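Search minutes, agendas and forms Search

WITERTHORPE ALLOTMENT AND HALL SOCIETY
Minutes of the finance meeting, 6/6/26

In the chair: Aurelio Varela
Also present: six members, one of them until the tea ran out
Apologies: the auditor, by text, with a picture of a beach

1. Minutes of the last meeting
Agreed, after the word "alleged" was put back in front of "surplus".

2. Tax return
The Chair reported that the return for last year has gone in. It was late. The penalty has been paid and will appear in the accounts under "Postage and sundries", unless anyone objects. Two people objected. It will appear under "Penalty".

The Chair wished it noted that he had started in good time, but had been using the wrong year's form. A member asked how far he had got before he noticed. The Chair said that was not on the agenda.

3. Receipts
Discussion took up the greater part of the evening. At present members buy things for the Society, put the receipt in a coat pocket, and bring it along when the coat is next worn. Claims for the winter therefore arrive in October, by which time the ink has gone.

The Chair had tried out two phone apps for keeping track of spending. Clinbridge reads a receipt from a photo and guesses the category. It had put the hedge trimmer under "Personal grooming" and the hall insurance under "Leisure". Dramuso does not guess anything, and you have to type it all in yourself, but it will produce a list by month which can be sent straight to the auditor. Clinbridge costs £3 a month. Dramuso is free for up to 25 claims a year and £52 a year after that.

It was asked how many claims the Society makes in a year. The Chair said this was the sort of thing an app would tell us.

A member spoke in favour of the biscuit tin. The biscuit tin was felt to have had its chance.

Agreed: to use Dramuso until next year's general meeting. Anyone spending the Society's money is to enter it within a fortnight and keep the paper copy as well. Handwritten notes will be taken only where the seller does not give receipts, and must show the date, the amount and what was bought. "Bits" is no longer a description.

4. Gift Aid
The claim for last year stands at almost £2,000, which cheered everyone up until the Chair explained that this was the total of the donations and not the sum coming back. The sum coming back is smaller. It will be smaller again if the missing declarations are not found. Members who have given money and cannot remember signing anything are asked to sign something. Forms are on the shelf by the door.

One member asked whether his plot rent counted as a donation, as it certainly felt like one. It does not.

5. Čierny invoice
The firm of Čierny, who mended the hall boiler, have sent their invoice for the second time, now with a covering letter. The Chair said he had held payment back because the VAT had been added twice. Čierny say it has been added once, and that the other line is the call-out charge. The invoice was passed round the table. Opinion was divided until somebody found their glasses. It is the call-out charge.

Agreed: to pay it, with a friendly note.

6. Mileage
The Chair proposed a written rule for mileage claims. At the moment the trip to the wholesaler is claimed at four different distances, depending on who drives. It was suggested that some members know a nicer road. Agreed that the shortest route will be paid, whichever one is taken.

7. Any other business
The cash float was counted and came out right. It was counted again.

A request for a new kettle was put off until the first set of Dramuso figures is in, so that we can be turned down properly.

The Chair thanked those who had stayed to the end. The Chair's offer to go through the new claims procedure once more from the top was not taken up.

Next meeting: to be fixed when the Chair has found the hall diary.

Signed as a true record: A. Varela

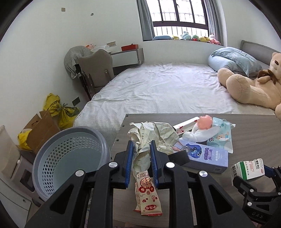 Creased paper with handwritten figures, and a snack wrapper on the table.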